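**Project report: does the packaging change how we rate a face cream?**

Partners: me and Glykeria Bakalis
July 12, 2024

So our question started in December, when Glykeria got a Kovamar moisturizer as a gift and kept raving about it, and I had the cheap Essien one and could not tell them apart on my hand. Same slip, same faint cucumber smell! We wanted to know if people like the cream or the jar it comes in (or the box the jar comes in, which we argued over for a whole lunch).

We got 22 people from the Bastville campus to try 2 samples each, one on the back of each hand. Both samples were the same Essien cream. One was scooped from its own tub and the other from a fancy jar we'd filled the night before. Our advisor, Polyxeni Ververidis, made us write the questions first and not touch them afterward, and I'm glad she did, as I wanted to change question four the minute I saw the first answers.

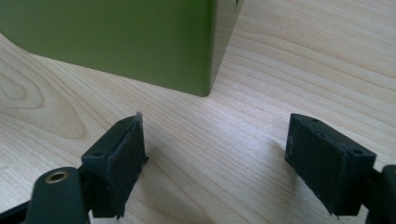
*Fig. 1. Green box on the wooden table.*

People rated softness, smell, stickiness and "would you buy it," all out of ten. The fancy jar won on softness and smell. Stickiness was basically a tie, and I think that's the one thing you can really feel for yourself, so the jar doesn't get much say in it. A few people told us the tub one "dried down chalky," which made Glykeria snort and nearly give the whole thing away.

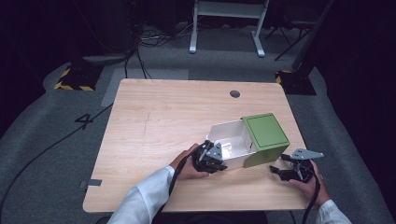

The buying question was messier. Some people loved the fancy one but said they'd never pay for it, and we hadn't given them a price, so they were guessing. If we ran it again I'd put a price on both cards. I'd also switch which hand goes first, because we always started with the left (my mistake) and by the second sample people were chatting and rushing.

Raw scores are in the spreadsheet, tab two. Glykeria still has the leftover cream.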